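Open day at Lorneck

2025-05-03

I went to the Lorneck open day with Catalina Ocampo, who had seen the poster at the library. Entry was free and the car park was full when we got there.

Most of the ground floor was given over to robots that handle cloth. Pilar Riquelme gave the talk. She said fabric is hard for a machine because it changes shape as soon as you touch it, so they record people doing ordinary jobs at home with a gripper held in the hand. Her group has 2400 recordings so far, 196 of them in bedrooms.

We each had a go at picking up a tea towel. The trigger was stiffer than I expected and I dropped mine twice.

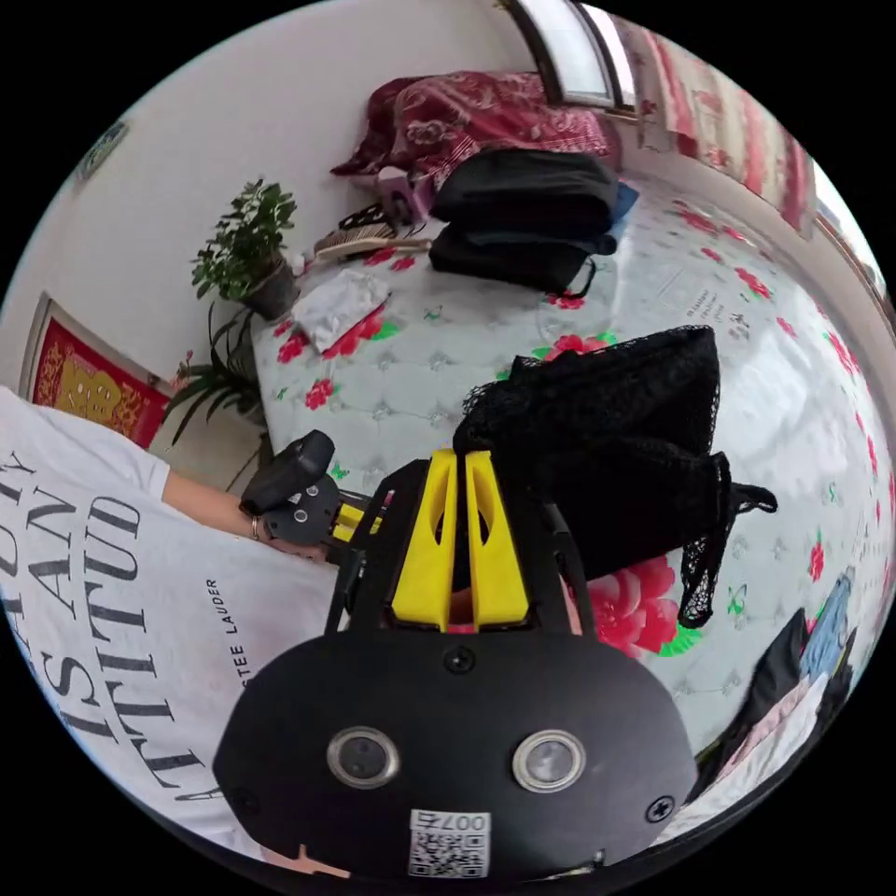

Photo: Pledness / Xuân Phan

Black mesh on a flowered mattress cover looks like a fiddly job to me. I asked about thin fabrics and Pilar said they are still working on them. The next open day is in January and I will probably go again.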